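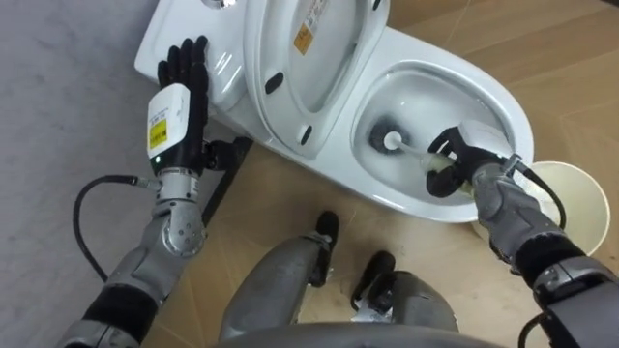

Fig. 1. A toilet with its lid up and a robot arm on either side.

Small Dance Bands: Rhythm, Sets and Keeping the Floor
Notes for session 2

Last time we got as far as who does what in a small dance band, and I ran out of time on the bass drum, so I'm starting there. If you missed it, borrow Maeve Mulligan's notes. They're neater than mine.

The bass drum and the feet

People learning to play for dancers nearly always listen to the tune first. Fair enough, it's the pretty part! But dancers are hearing the low end, whether they know it or not. Try standing outside a hall while a band is playing inside. The accordion turns to mush, the singer disappears, and you can still walk in time, because the drum and the bass come straight through the wall.

In forró, the drum doing that job is the zabumba, a wide, shallow drum slung across the player's body. One hand plays the top skin with a padded beater, and the other hand has a thin stick (the bacalhau, which really does mean codfish) tapping the bottom skin. So one player gives you the low note the dancers step on and a dry little snap in between. Add a triangle for the running notes and an accordion for the tune and the chords, and you have the classic trio. Luiz Gonzaga made that lineup famous in the 1940s, and a lot of groups still use it just as he did.

Count it in two. The first low stroke lands on the beat, and the next one comes early, a little before where a marching band would put it. That early stroke is the one I want you to feel in your knees. In baião it's very clear. In xote everything slows down and gets a swing to it, and beginners on the dance floor breathe a sigh of relief. Arrasta-pé is the quick one, straight and bouncy, good for a June party and terrible for anyone who has just eaten.

Homework from this bit: clap the baião pattern while walking. If you have to stop walking to get it right, slow down until you don't.

Triangle, or the hardest easy instrument

I gave Úna Heffernan the triangle last session and she has every right to be annoyed with me. It looks like nothing. Then you have to hold it, open and close your hand to let it ring or choke it, and keep a steady stream of notes going for a whole song without speeding up. Your arm hurts by the second verse.

Things that helped me when I was learning:

Hold it on a loop over the first finger and let the other fingers do the muting.
Keep the beater inside one corner, bouncing between two sides.
Stay relaxed in the wrist. If your shoulder is moving, something's gone wrong.
Practice with a recording you like, since you're going to hear it forty times.

The open note is the accent. Everybody else in the band leans on it without thinking, and when it drifts, the whole group drifts, and then they all look at the drummer.

What goes in a set

Okay, sets. A set is a run of songs played without a real break, and for dancing the order matters a lot more than people expect. I learned my lesson at the Tamayo, which was a bar with a back room, a low ceiling and a floor that sloped toward the door. Our first night there we opened with the fastest thing we had. It was our best song! We were so proud of it. The floor filled up, everyone danced like mad, and after that song they all went to get a drink and stayed there for most of the set.

The second time, we started with two xotes. Couples wandered on, found their feet, said hello to each other. Then a medium baião, then another one in the same key so we could slide from one to the other, and only then the fast one. Same band, same songs, same sloping floor, and it was a different night altogether.

So my starting order, which you're welcome to argue with:

Open medium-slow, something with a tune people can hum.
Stay there for a second song.
Lift the speed a bit, and join two songs together if you can.
Put in the fast one.
Come straight down to something slow for the couples.
Finish medium-fast, so they clap and still have breath to clap with.

Puspita Mangundap pointed out in class that this only works if you know your own speeds, and she's right. Most bands don't. Write a number next to every song on your list, measured with a metronome app while you're actually playing it with other people. What you play alone in your kitchen doesn't count. Adrenaline makes everything faster, and the song you thought was a gentle walk becomes a jog.

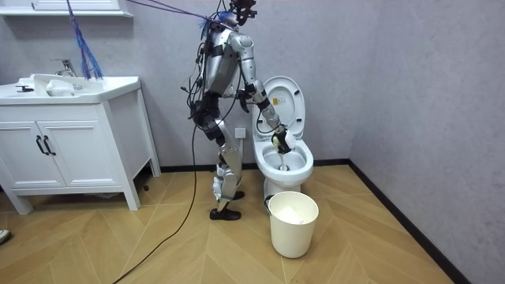 Keys are the other half of it. If your singer is comfortable in G, it's tempting to put everything in G, and after half an hour the room goes a bit gray and can't say why. Move around. Going from G to C or from D to A feels natural and gives the accordion player something to do besides yawn. Going up a whole step between two joined songs is the oldest trick there is, and it still works every time (use it once a night, please).

Endings

I can't say this strongly enough: rehearse your endings. Start from the last chorus, play it to the end, stop, and do it again. Bands spend weeks on the opening bars and then finish with five people looking at each other hoping somebody will decide.

Pick one person to give the signal. In our group it was the zabumba player, who raised the beater high on the last time around. An accordion player can lift the whole instrument a little, or a singer can just nod. What you can't have is two people giving signals, because they'll pick different moments. We did exactly that at Veltstead one April and ended the same song in two separate places, and the people dancing had to choose.

Three endings to have ready:

The dead stop. Everyone hits the last beat and chokes it. Triangle, close that hand!
The tag. Play the last line again, sometimes twice, then stop.
The roll-over. No ending at all, the drum keeps going and the next tune starts on top.

The roll-over is my favorite and takes the most nerve. The accordion drops out, the triangle and drum carry on with nothing over them, the dancers look up for a second, and then the new tune comes in.

A worked example from the logbook

I keep an old cash-book with every set we ever played in it, and entry 945 is the one I photocopied for you. It's from the Trestmont, a much bigger room than we were used to. The set ran 25 minutes. Look down the column of speeds and you'll see we climbed steadily, came down for one slow song and went back up, more or less the order I gave you above.

Now look at the pencil marks in the margin. Siobhán Ó Dálaigh was on accordion that night and she wrote a little arrow wherever the speed had crept up on us. There's an arrow on every song in the first half! The room was large, the sound came back late off the far wall, and we chased it. If you play in a big room, listen to the person standing next to you and ignore the wall. Stand closer together than the stage lets you. We left a lot of empty stage on both sides after that and sounded much better.

There's also a question mark by the slow one. I believe that was about the words.

Listening for next time

Find one trio recording from the 1950s and one newer group with electric bass and a drum kit. Listen to the low end only, on headphones if you've got them. Where does the bass guitar copy the zabumba, and where does it do its own thing? Bláthnaid Hanrahan is bringing a speaker, so have your example ready to play, a minute or so is plenty.

For the group exercise, each of you should bring a list of six songs with a speed and a key written beside each one. They don't have to be forró. Any music people dance to in pairs will do, and I'd love it if someone turned up with polkas. We'll cut the lists into strips, shuffle them and build a set on the table, then swap and pull each other's to pieces (kindly).

Bring the triangle back too, Úna, and a pair of thin gloves if your hand is still sore.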